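How Does a Washing Machine Get Your Clothes Clean?

Reading time: 4 minutes 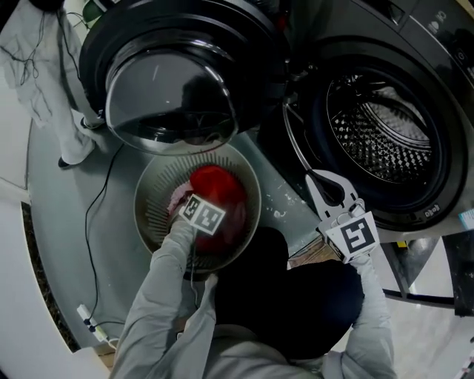

Fereshteh Hosseinzadeh
Writer for young readers at Grivodow

You eat spaghetti, you play in the mud, you fall asleep in your soccer shirt. Then you put everything in the wash, and one day later it lies folded on your bed. What happened to it in between?

Let us start at the door. Many washing machines have a round door in the front, like the two machines at the top of this page. They are called front-loading machines, because the load (this is the word for the clothes you wash together) goes in from the front. Other machines have a lid on the top, and you drop the clothes down into them. Both kinds do the same job, but in this article we will look inside the kind with the round door.

The drum

Behind the door there is a big metal bowl lying on its side. Its name is the drum. It is usually made of stainless steel, a metal that does not rust easily. This is important for a thing that gets wet so often!

If you look into a drum, you will notice that the metal is not smooth like a spoon. In the dark gray machine in the picture it has a pattern of small diamond shapes. A drum also has many little holes, in some machines more than 1,000. Water can go through the holes, but your socks cannot.

Around the drum there is a second container, which you do not see from outside. It is called the tub. The tub does not turn. It holds the water, and the drum turns inside it.

Up, and down again

When the machine starts, water flows in and takes the detergent with it. Detergent is the special soap for clothes. In a front-loading machine the water does not fill the drum to the top. It stays low, like in a puddle.

Now the motor turns the drum slowly. On the inside wall of the drum there are usually a few bars that stick out, and they are called paddles. A paddle lifts the wet clothes up one side. Near the top the clothes become too heavy to stay there, and they fall down into the water with a splash. Then they go up again, and fall again. This is called tumbling. Every fall pushes water through the cloth and shakes the dirt loose.

But why do we need detergent? Try to wash butter off your fingers only with cold water and you will know the answer. Water and grease do not like to mix. Detergent is made of very tiny parts, called molecules. One end of each molecule holds on to water, and the other end holds on to grease. So the detergent pulls the grease off the cloth, and the water can carry it away.

After this the dirty water is pumped out, and fresh water comes in to rinse the clothes.

The fast part

Near the end you may hear the machine become louder and louder. This is the spin. The drum turns so fast that the clothes are pressed against its wall. The water in them flies out through the little holes, and the pump sends it down the drain. The clothes are still damp when you open the door, but they do not drip.

When I was 9 years old, I lived on the 11th floor, and in our bathroom the machine walked during the spin! It moved a little across the floor and knocked on the wall. My father explained to me that I had put one heavy blanket in it, alone. All the weight was on one side of the drum. With several smaller things together, the weight is shared better.

Why do we sort the colors?

Cloth gets its color from dye. Some dyes, mostly in new clothes, come out a little in the water. A new red shirt can turn white socks pink. So it is a good idea to put red and pink things in one basket and white things in another, before you go to the machine.

Try it: a washing machine in a jar

Ask an adult to help you. You need 2 jars with good lids, an old white cloth cut into two pieces, some cooking oil, a little cocoa powder, and dish soap.

Mix the oil with the cocoa and rub it on both pieces of cloth. Put one piece in each jar. Fill both jars halfway with warm water, and add a few drops of dish soap to only one of them. Close the lids very well and shake both jars while you sing your favorite song from start to finish. Then take out the pieces and put them side by side. Which one is cleaner?

You can do it again with cold water and compare.

Words to remember

Drum: the metal bowl that turns with the clothes inside
Tub: the container around the drum that holds the water
Detergent: soap for washing clothes
Tumbling: being lifted up and falling down, many times
Spin: the fast turning that throws the water out

Remember that a washing machine is not a place to hide or to play, also when it is switched off. Ask an adult before you open one or press its buttons.

Contact us | © Grivodow | Back to top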